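Workshop notebook, August, back bench, started just after 7 in the morning
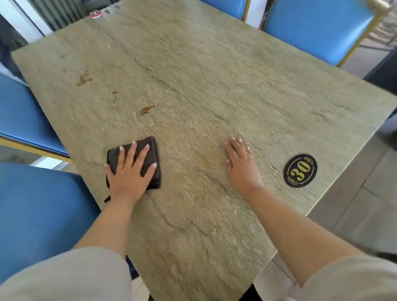 Glue first, because that's what I've been losing sleep over! I have now made nineteen test joints with the new batch of hide glue and I still can't decide whether I like it. The old batch (the Falton stuff, the last of the big tub) gave me a good long tack and then grabbed all at once, which suited me. The new one from Iglesias is paler, smells less, and starts to skin over while I'm still fiddling with the clamp. I've been going back and forth on whether that's the glue or me or the weather. The stone-topped table is the worst offender of the lot for this, with that long dark vein running across it and the little hairlines branching off. It's fine for wiping down with a folded brown cloth, but it draws the heat out of anything you set on it, and I wouldn't glue up there again unless I had a board underneath.

So, on to the actual job, the square piano stool with the wobbly back leg. Vilho Salminen looked at it last time he was in and said the tenon had been glued at least twice before, and he was right, there are two different colours of old glue in there, one like toffee and one nearly white. The white one won't soften with warm water. I've had damp rags on it, I've had the kettle going, I've poked at it with the blunt palette knife, and it just sits there looking like dried icing. The toffee one came away beautifully, by the way, almost too easily, in long curly bits that I then trod all over the floor.

Tried vinegar on the white stuff. Gave it 15 minutes under cling film, then another 15 as nothing had happened, then had my tea. After that it was rubbery at the edges and I could roll it off with my thumb. So vinegar, warm, and be patient. I'll write that on the lid of the jar as well because I know I'll forget.

The mortise is oval now, poor thing. Somebody has packed it with a bit of folded veneer at some point, and somebody else has added a matchstick. I took the lot out. There's a proper gap on the outside face, enough to slide a thick business card into, and I don't want to fill it with glue and hope. Options as I see them:

Glue a thin slip of beech to the cheek of the tenon and pare it back until it fits snugly. Slow, but I can undo it later.

Cut the old tenon off and put in a loose one. Stronger, probably, but I'd be sawing into something that has lasted this long, and I don't much fancy it.

Going with the slip. Abilio Vidal is all for the loose tenon and told me so at some length on the phone (he'd loose-tenon his own front door if he could), but he isn't the one who has to explain it to the owner.

Back to the glue tests. I did them in scrap beech, end of the same plank, same clamp, same spot on the bench. First lot at a ratio of 2 parts water to 1 of glue by weight, soaked overnight, heated in the little Fonum pot. That was much too thin. It ran down my wrist and into my sleeve and I found it at lunchtime when I tried to roll the sleeve up. Thicker lot was better. With the pieces warmed on the radiator beforehand it was better again, a really lovely slow squeeze-out all along the joint, and I think that's most of the answer. I'd got lazy about warming the wood with the Falton glue as it was so forgiving.

Broke all of them over the edge of the vice this afternoon. The cold ones split cleanly along the glue line, which is no good at all. The warmed ones tore wood, every one of them, with great hairy splinters standing up. Have kept the best and the worst in the drawer under the window with a rubber band round them if anyone wants a look.

Must stop reheating the same pot, too. By the third go it had gone dark and a bit whiffy and I don't trust it. Smaller amounts, made fresh, and the rest in the fridge in the jam jar marked GLUE in capitals. Please, please leave the label on.

Bits and bobs while I remember:

The Jinenov clamp with the bent bar is still in circulation. It creeps. I've tied red string on it, so leave it on the hook until I've had it apart.

We're low on greaseproof paper, and I used the last of the beech dowel.

The number 19 drawer sticks again. Candle wax has helped a bit.

Slip of beech cut and on the tenon by half past four, with a scrap of leather under the clamp so it doesn't bite. Left it overnight on the bench by the radiator. Will pare it in the morning with the wide chisel, which needs sharpening first, and then do a dry fit before I go anywhere near the pot again.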